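4.3 Failures of width estimation near translucent containers

Of the 900 demonstrations recorded with the hand-held gripper, 492 involved taking an object out of a storage container or putting one in. The remaining demonstrations were done on an open surface and gave few problems of the kind reported in this section. The failures we discuss came up first during replay on the arm, when the fingers closed too early on the approach to a container and struck its wall. The contact was light in most trials, but in two of them the container tipped over, and in one the left finger mount cracked along a print layer and had to be replaced.

The fault was not in the controller. When the replayed trajectories were compared with the recorded ones, the arm followed the commanded positions closely, and the commanded finger width dropped before the human operator had in fact closed the gripper. The wrong values were already present in the processed demonstrations. They had passed the automatic checks, which look for missing samples and for jumps in pose but place no limit on how fast the width may change while the hand is moving toward an object.

Finger width is not measured by a sensor on the hand-held tool. It is estimated from the wrist view by the Falta tracker, which fits the inner edge of each finger and converts the distance between the two edges into millimeters. This keeps the tool light and cheap, and it works well when the fingers stand out from what is behind them. The tracker was tuned on recordings made over a gray rubber mat – the mat used in the first phase of the project – and its settings were carried over without change when the work moved to the Prikdale site.

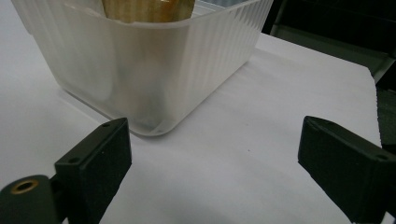 Figure 6. Wrist view on the approach to a translucent bin, fingers open.

Width errors were concentrated in the last part of the approach, after the container had entered the region between the fingers and before any contact. The tracker expects two strong vertical edges and takes the innermost pair that passes its contrast threshold. A container wall can supply edges of its own. In Figure 6 the right-hand wall of the bin has fine vertical ribs that show as alternating pale and darker stripes, and the wall sits between and above the open fingers. Stripes of this kind are regular, nearly parallel to the finger edges, and strong enough under bright light to pass the threshold. Once the tracker takes one of them for a finger edge, the reported width falls at once, although the fingers are still wide apart, and it stays low until the container leaves the search region.

We separated this effect from two others that produce similar traces. The first is real partial closing. Some operators bring the fingers together a little before reaching into a narrow opening, and the width then falls smoothly over many samples. The second is motion blur, which affects both edges and recovers when the hand slows down. The edge error falls within one or two samples, affects one finger far more often than the other, and does not recover when the hand stops. Agnese Laur and Reijo Nurmi each labeled the full set of container demonstrations by hand using these rules, without seeing the other's labels. Where they disagreed, the demonstration was viewed again by both and a shared label was agreed on.

A further difficulty is that the finger surface itself is not uniform. The fingers are printed in black and have a slightly grainy finish, and their inner faces turn grayer where light falls on them. On a pale tabletop the gray face may be assigned to the background, which moves the fitted edge outward by a small amount. This error has the opposite sign from the one caused by the ribs. On the open surface it is harmless, as it makes the fingers appear slightly wider than they are. Near a container it is a problem, as the true finger edge becomes weaker just when a competing edge comes into view.

The fault was made worse by a step in our own processing. The Bruketano filter, which smooths the width signal before training, treats a short dip as noise and removes it, but accepts a long one as a real change of state. Dips caused by blur were therefore cleaned up as intended. Dips caused by the ribbed wall lasted longer and were passed on, and the filter also rounded off their sharp start. After smoothing they looked much like a person closing the gripper at a normal speed. This is the main reason they were not noticed during the first review of the data, when only smoothed traces were plotted.

Three changes were made. The search region for each finger was narrowed to the part of the view that the finger can reach, given the limits of the Pesonen linkage. The tracker was changed to fit both fingers together, so that a large movement of one edge without a matching movement of the other is rejected and the sample is marked as missing. Last, raw width traces are now stored beside the smoothed ones and both are shown in the review tool. No change was made to the fingers. Colored markers on the inner faces would probably have solved the problem more directly, but they would have made the new recordings look different from the old ones, and we wanted to train on both.

The joint fit has a cost. When one finger is hidden behind the rim of a container, the other edge alone is no longer accepted, and the width is missing for the time the finger is out of sight. We fill such gaps by holding the last accepted value if they are shorter than 280 milliseconds. Any demonstration with a gap longer than 500 milliseconds is excluded from training. Gaps between these limits are filled by linear interpolation and flagged for manual review. We have not tested other limits, and the present values were chosen by looking at how long operators usually keep a finger hidden while reaching in.

For trials on the arm, we also added a check that does not depend on the tracker. If the commanded width falls while the wrist is still moving forward faster than a set speed, the arm stops and waits for the operator to confirm. The check causes some needless stops, mostly on fast approaches to small objects, and it was left on for all of the trials reported in Section 5.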